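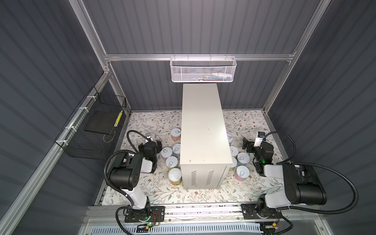
Cell 2, general view. Cans on the table at both sides of the housing.

Pre-Run Inspection Checklist with Comments
Dalen Student Automation Project, two-arm can-stacking cell
Inspection date: 1 November 2021
Inspector: Åsmund Fjeld
Task under inspection: transfer of cans between table and housing top, both arms
Previous inspection: September
Result: released for supervised runs, with open items (see Section 6)

Marking: OK = accepted. C = accepted with comment. X = not accepted, must be closed before power-up. N/A = does not apply to this task.

Section 1. Enclosure and structure

1.1 Extrusion frame joints tight, no play at the corners. OK
1.2 Wall panels seated in the frame. OK
1.3 Rear crossbar secure under load of the mesh basket. C
Comment: Basket does not shift when pushed by hand. Contents are to be kept below the rim. Nothing is to be added to it during a run.
1.4 Side basket secure. C
Comment: Held by cable ties. Acceptable for the present contents. Replace with bolted clips when the Jorkis order arrives. Until then, pull-test every tie at the start of each session.
1.5 Table covering flat, no folds inside the reach of either arm. C
Comment: See 4.3.
1.6 Loose tools removed from the work area. OK

Section 2. Arms, mounting and cabling

2.1 Base plate bolts, left arm. OK
2.2 Base plate bolts, right arm. OK
2.3 Front rail fixed to the table at both ends. OK
2.4 Cable sheath clear of joints through full travel, left arm. OK
2.5 Cable sheath clear of joints through full travel, right arm. C
Comment: With the elbow fully raised, the sheath came within 19 mm of the side post. No contact. Keep the elbow limit in the Cluria configuration file as it is. Students have asked for a higher limit to shorten the path. Request refused until the sheath is rerouted.
2.6 Exposed wiring at the bases free of strain. C
Comment: Boards on the front rail have no cover. A cover is to be printed. Hands stay off the rail while the supply is on.
2.7 Gripper fingers tight, pads not worn through. OK
2.8 Wrist cameras tight on their brackets. OK
2.9 Joint zero positions checked against the Cluria log. OK

Section 3. Housing and can placement

3.1 Housing square to the front rail and unable to slide. OK
3.2 Housing not connected to any supply. OK
3.3 Vent openings free of foreign objects. OK
3.4 Cans undamaged, lids sealed, ring pulls flat. OK
3.5 Can positions on the housing within the layout tolerance. C
Comment: See the layout note below.

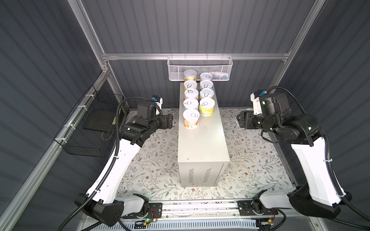

Layout note. The task sheet calls for upright cans with enough space between neighbors for an open finger to pass on the outer side. Inner spacing is left to the team. The layout on top of the housing, four rows of two with a single can at the front end, meets the sheet for all outer positions. The single front can is the one to watch. Either gripper can reach it, and the present program does not reserve it for one arm. Both arms must not be sent to the front position in the same step. The team is to add an interlock in Pletent and show it working at reduced speed before the next full run. A written rule in the run sheet is accepted in the meantime.

3.6 Total load on the housing within the limit set by the project. OK
3.7 Spare cans stored outside the enclosure. OK

Section 4. Work surface and pick zone

4.1 Surface clean enough for can detection. C
Comment: Detection is trained on the patterned covering. Do not change the covering without retraining. The team proposed a plain sheet. This is a reasonable change, but it is to be made between data sets and recorded.
4.2 Clearance beside the housing sufficient for both fingers. C
Comment: See the pick zone note below.
4.3 Covering intact inside the pick zone. C
Comment: Wear accepted for now. Mark the worn places on the cell drawing so that growth can be judged at the next inspection.

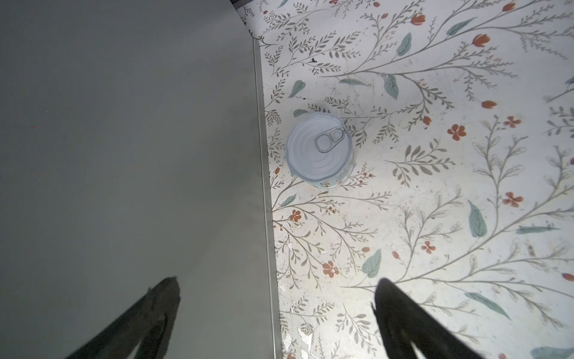
Pick zone note. Clearance for picks next to the housing is checked in the wrist camera view with the gripper fully open, before descent. The operator confirms that neither finger will come down on the housing edge. A can standing as close to the raised edge as this one, with one finger over the gray surface and the other over the floral covering, does not pass for a straight descent. The arm must first be moved off and the wrist turned so that both fingers are over the table covering. Peeled patches near the edge are the ones referred to in 4.3. They could be taken for part of a lid at low resolution, and the team should check the detection output for false hits in that strip.

4.4 Lighting even across both halves of the table. C
Comment: Usable. Camera exposure is to be locked before the run and the value written in the log.

Section 5. Stop functions and operation

5.1 Emergency stop within reach of the operator's seat. OK
5.2 Emergency stop tested from motion, left arm. OK
5.3 Emergency stop tested from motion, right arm. OK
5.4 Arms hold position after stop. OK
Comment: Stop must be reset by hand. Software reset remains disabled.
5.5 Watchdog timeout set to 500 ms on both controllers. OK
5.6 Second person present during all powered work. OK
5.7 No reaching into the enclosure until both arms are reported idle on the Cluria screen. OK
5.8 Hair, sleeves and lanyards secured. OK
5.9 Run log open and signed before the first motion. C
Comment: Log was open but not signed. Signed during inspection.

Section 6. Open items

6.1 Interlock for the front can position. Owner: software group. Before next full run.
6.2 Cover for the boards on the front rail. Owner: mechanical group.
6.3 Bolted clips for the side basket. Owner: mechanical group. On delivery.
6.4 Sheath routing, right arm. Owner: mechanical group. Elbow limit stays until closed.
6.5 Worn places entered on the cell drawing. Owner: software group, together with the false-hit check.

Release is valid for this cell and this task only. Any change to the arm mounting, gripper fingers or housing position cancels it.

Signed: Å. Fjeld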